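Table finish, second attempt

The first coat of oil went on too thick and stayed tacky at one end, so I took the top back with 180 grit and started again on 11th September. Parvaneh lent me her Pakzad sander, which clears dust better than mine.

Second attempt: 21 ml per coat, wiped off after 19 minutes, then left overnight. I used lint-free cloth – the old T-shirt shed fibres last time. Between coats I went over it by hand with a grey pad, always along the grain.
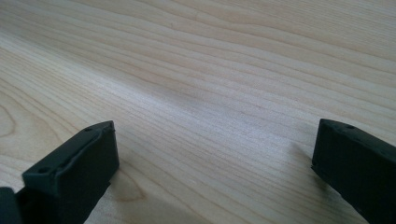 Sheen is easiest to judge with the overhead light on and your head low. I will leave it a week before putting anything hot on it, and the underside still needs one coat.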